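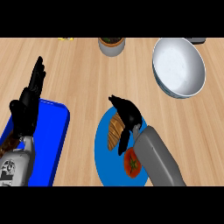

2020-07-15
By Nasrallah Imaging Group

4. Tone correction in large travel collections

4.1 Material and procedure

The collection used in this section was made by members of a photography club during a trip to the harbor of Jukport in September. It contains 1,000 files from 8 cameras. Most of them show boats, the sea wall and the old fish market, and many were taken in the fog which covers the harbor in the morning. The photographers had left the files unprocessed for several months, and their first wish was to get a usable version of each picture before they selected the best ones.

All files were converted with Takar using the same neutral profile. We then applied the automatic correction of Judura, which estimates the exposure from the average brightness of the whole image and the color balance from its light areas. No crop was made before this step. From the corrected files we chose 200 by random draw, and two members of the club corrected the same files by hand, working on the same calibrated screen. They could change exposure, contrast and color temperature, but they were asked not to touch local areas.

4.2 Results

The automatic version was accepted without any change for 113 of the 200 files. The remaining files needed at least one correction, mostly of the exposure. Fog pictures were often made too dark, which is a known weakness of averaging methods. The opposite error was found in pictures of dark hulls, where the paint of the boat lost its depth and the sky became almost white.

We use cookies to remember your reading settings. Accept | Manage

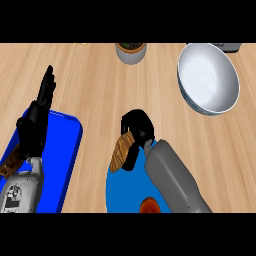 Borders are a second source of error for the average. Some photographers export their files with a dark margin, and the program counts this margin as a part of the subject. In Figure 2 solid black bands lie across the top and the bottom and the tabletop between them is pale tan. A mean taken over the whole area will be lower than the mean of the wood alone, so a correction based on it may brighten the wood too much. The faint darker streaks in the grain are then at risk of becoming weak. For this reason we recommend to detect uniform margins first and to leave them out of the measurement.

4.3 Limits of the test

Both members who made the manual corrections had also been on the trip, and their memory of the light may have influenced their choice. We did not test night pictures. The profile in Takar was kept fixed, and it remains open if a profile made for each camera would reduce the differences in color which we saw between the files.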